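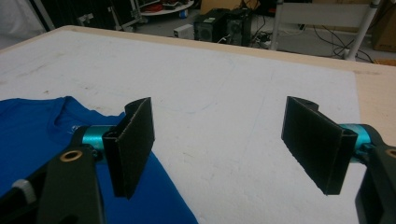 ## Folding table, blue shirt

Notes on laying out a T-shirt for folding, kept by Mererid Trevor for the Kallden laundry pages. The method is the Tramau fold – five creases, no board. It suits plain crew-neck shirts in adult sizes.

The first picture has the royal blue shirt lying flat on the left of the table. The top is white and lightly scuffed, with a pale wooden border. Faint curved lines on the surface do not affect the fold.

Smooth the cloth from the collar outwards before the first crease. Soft folds left in at this stage will show in the finished stack.

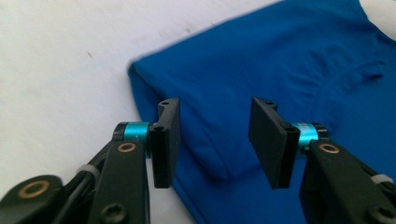
*Blue knit fabric on the white surface, with a rounded, folded edge and wrinkles near a curved seam.*

Sheet 9 covers long sleeves.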